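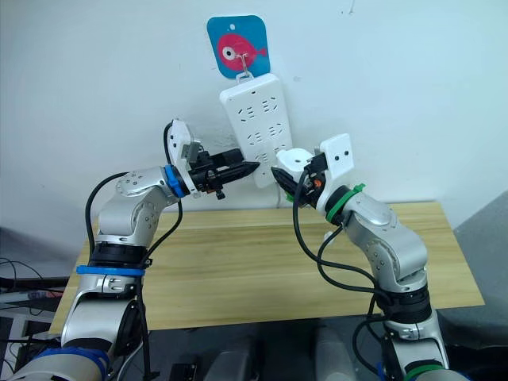

Frøydis Söderlund wrote to me that a power strip has no business on a sticky hook, and that I should take it down before the evening. She may be right, but I would like to hear more opinions before I make a hole in the wall.

Will a sticky hook hold a power strip, or must I drill?
Posted by Thongchai Phuthong in Surnari Home Help, Walls and Fixings
Viewed 1,873 times

I rent a room in Hinham and my work table stands against a white painted wall. I wanted the power strip up from the table, so that I have the surface for work and dust does not collect in the sockets. I hung it upright on a small stick-on hook, the blue square one with the pink fish. It comes from the children's section of the shop, and I chose it because my daughter liked it. The cable goes straight down to the back of the table.

I weighed the strip on the kitchen scale and it is 337 grams without any plugs. With the lamp plug and the two chargers in it, the scale says 464 grams. The packet of the hook is gone, so I do not know what weight is permitted.
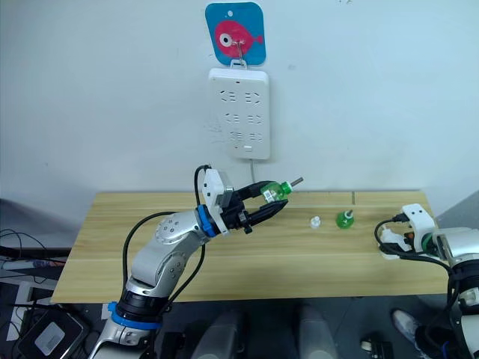 What worries me more than the weight is the pulling. When I take out a plug, I pull towards myself, and the strip wants to come along with it. Until now I hold the strip with the other hand each time, but my daughter will surely not remember to do this. Also the wall has some grey marks around the strip, and I would like to clean them without making the glue weaker.

My landlord does not forbid small holes, but he wants them filled when I leave. So my questions are these: can the hook stay, is there something better without drilling, and how do I clean the wall so close to it?

Gilbert
Just drill it. Two screws, five minutes. Those hooks always come down at 3 in the morning and frighten the cat.

Frøydis Söderlund
I will repeat here what I wrote before, with a little more explanation.

The weight alone would perhaps be all right. Many stick-on hooks carry more than 464 grams, but without the packet you cannot know if yours is one of them. You are correct that the pulling is the real problem. Such a hook is made for a load which hangs straight down along the wall. When you pull away from the wall, the glue opens from the top edge, slowly, and you will not notice it before the whole thing falls. A strip that falls with plugs in it can crack its housing or bend the pins, and then you must not use it any more.

First turn the strip over and look at the back. Many have keyhole slots for screws. If yours has them, follow Gilbert, but please check for hidden cables and pipes before you drill. If there was a socket in the wall behind your table, keep well away from the line straight above it.

If you do not want to drill, fix the strip flat on the wall with wide removable strips of the kind that click together, one near the top and one near the bottom. Clean the paint first with a little alcohol and wait until it is fully dry. Press each strip for 30 seconds and leave everything for one hour before you put any load on it. Read the packet too – some of them are not meant for fresh paint or for wallpaper.

For the grey marks, unplug the strip from the wall and take it down before you start. Use a cloth which is almost dry, with one drop of washing-up liquid. Never spray anything near the sockets, not even when they are switched off.

Keep the fish for a key or a tea towel.

Irnwood
I agree with Frøydis about the pulling. My own solution was to screw the strip to the side of the table leg, 90 mm under the top, and the wall has no marks at all now. It depends on your table, of course. A metal leg will need cable ties instead, and they are not beautiful.

One more thing: leave the cable a bit slack at the bottom. If it is tight and somebody moves the table, the strip is pulled down whichever fixing you choose.

Thongchai Phuthong
Thank you to all. There are two keyhole slots on the back, I had never looked. I have asked the landlord which way the cables run in that wall and will wait for his reply before I buy the screws.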